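3.2 The open day at Gedmont

We had planned from the start to show the two-arm station to people outside our own group, and the open day gave us the chance to do it before the whole thing had been tidied up and made presentable. The station, which we call Sulitley throughout this paper, was set up in the long ground-floor room at Gedmont on Tue 25 May, in nearly the same state in which we use it on an ordinary working day. We had talked for a good while beforehand about whether to build something smarter for the visitors, with covers over the cables and a short, safe programme that would run by itself, and in the end we left it as it was. We are glad we did, although it made for a rather warm and crowded afternoon.

Visitors came in groups of up to 12, and each group stayed for the length of one demonstration and then for as long as their questions lasted - which, for the later groups, was a good deal longer than the demonstration. Over the day we welcomed some 70 people. Most lived nearby, many had brought children, and a fair number worked in small repair shops or in packing, and so looked at the station with a very practical eye. We had put a few chairs along the back wall, but hardly anyone used them, as people wanted to stand close to the rail.

The demonstration itself was built around the handing over of small objects from one gripper to the other. We chose this task for the open day because it is easy to follow without any explanation at all. Everybody has passed a key or a coin to somebody else, and everybody has dropped one. Each run began with an object being offered to the first gripper by a member of our team, and the two grippers were then brought tip to tip by an operator working through the Fawzy control desk. A run was ended when the second gripper had taken the object away, when the object had fallen, or when the operator gave up, and we treated all of these as perfectly good endings to show to a visitor.

It may be useful to say a little about how we talked people through it. In the first two groups we explained the control desk before anything had moved, and we could see attention drifting towards the windows. From the third group onwards we let a full run go by in silence and only then began to talk. The questions became better at once. Visitors asked how the operator knew how hard to squeeze, why the fingers were soft, and whether the arms could feel a thing slipping. One child wished to know whether the grippers ever got tired, and this led to a very good talk about motors warming up over a long session.

Thin metal objects caused the most excitement, and they were also the hardest to manage. A ring or a clip offers very little for a finger to press against, and there is only a narrow space in which both grippers can hold it at the same moment. Figure 4 shows such a moment from the wrist camera, with a small silver metal ring held upright in the gap between the two pairs of yellow fingers. The pointed tips are of real help in this position, as they let the grippers come close to one another while the wider parts of the pads stay clear.

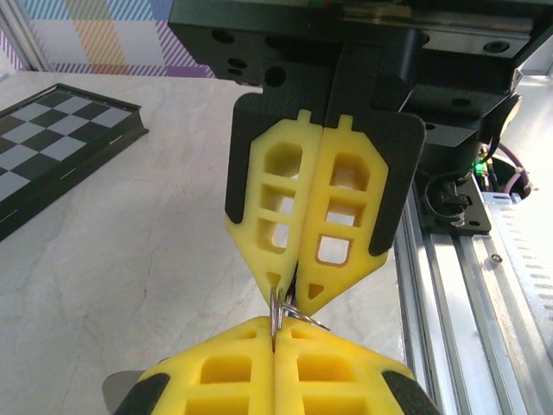 Figure 4. A small metal object pinched between the tips of the two grippers, seen from the wrist camera.

3.3 What we took away from the visit

The comments we gathered were kind, on the whole, and several of them have since changed the way we work. Visitors told us that they could not see the fingertips well from where they stood, and we now put the wrist view on a large screen whenever we have guests. The people from the repair shops asked for springs and washers to be added to our set of objects, and we have done so with the help of our partners at Gikska, who sent us a mixed box of them. We hope to hold a second open day in December, with the same task and a longer time for questions.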